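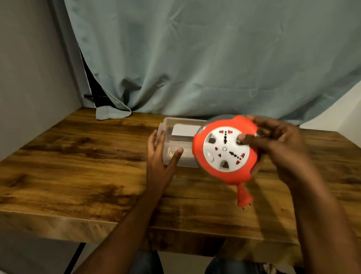
Þórey Zoëga asked me on the train home if the robots at the Ballalmont open day did anything at all, or if it was only people showing things to people. I promised her a proper answer, so I write it here in pieces, because my phone keyboard fights with me in English.

The short answer is yes, they did something, but slowly. The long answer needs a few posts.

First, the place. Ballalmont is a former school building behind the bus depot, and Nulbridge has the upper floor. The open day was on Thu 2 April, in the afternoon. I came too early and waited in the corridor with a paper cup of tea and a visitor sticker which did not want to stay on my jacket.

We were 16 visitors in our group. I know this number only from the sign-in sheet, I was the last line on it.

The tour was led by Soledad Lagos. She speaks quickly and she walks also quickly, but she answers every question to the end. I appreciated this very much, as I often need the second half of an answer to understand the first.

The part I liked most was the tabletop work. A person sits at a table and handles ordinary household things with bare hands, and the movements are recorded from the head. An orange cord reel with sockets in the white middle, a clear plastic box beside it. Later this kind of recording is used for teaching the arm.

I had expected special objects, made for robots. Soledad said no, they buy them in the normal shop, and the uglier the shape the better they like it.

A reel is a difficult thing, if you think about it. It is round, so it wants to roll. The plug hangs on its cord and swings where it likes. My hand knows all this without asking me. The robot must learn it from somebody.

Igor Slanina wanted to know why they don't just program the movement. Soledad said they tried this in the beginning, and it was good until someone put the box a little more to the left.

Every visitor who wanted could try the recording. I tried! You are told to work at your normal speed, and immediately you forget what your normal speed is. I picked up a sponge as if it was a bird's egg.

They asked me also not to look away from my hands. This was harder than the sponge. I am a person who looks at the face of whoever is talking to me, and Soledad was talking to me.

After that we went to the next room to see Yu. Yu is the arm. I thought it was the name of a colleague and I was looking for him for some time — Dalibor Šindelář had to point.

Yu had to take a folded cloth from a tray and put it on a shelf. The first try, it closed the fingers on air. The second try was clean. The third also. On the fourth it took the cloth and the tray together, and there was a big warm laugh in the room, and one child applauded.

I want to say that they did not stop the demonstration after the good tries. They let it run and we saw all four. At other open days I have seen only a video with music.

Somebody in the back asked how many recordings they need for one task. The answer was some 100 for a simple one, "and then we find out that it was not a simple one." I wrote this down on my sticker, which was finally useful.

The software that sorts the recordings is called Vorkolance. They showed it on a screen, but the sun was on the screen and I can report only that it has a gray background and many small rows. If you go next time, stand on the window side.

One thing I missed: I would like to see the recording and then the arm with the same object, one after the other. We saw people with one kind of things and Yu with a cloth. Anežka Bednárik said the same on the feedback form, so perhaps it will be there next time.

Practical information for those who asked. Entrance is free. There are stairs, and the elevator needs a key, so write to them before if you need it. Coffee is in the corridor, 3 kinds of cake, and the poppy seed was gone when we came back from Yu.

Children are welcome, but the talking part is long for small ones. The applauding child was lying on the floor by the end.

The next open day should be in the fall, they did not have the day yet. I will go again, and Þórey says she will come with me if I carry the umbrella this time.

I see I wrote "the first try, it closed" above and I am not sure if the comma is correct. Please leave it.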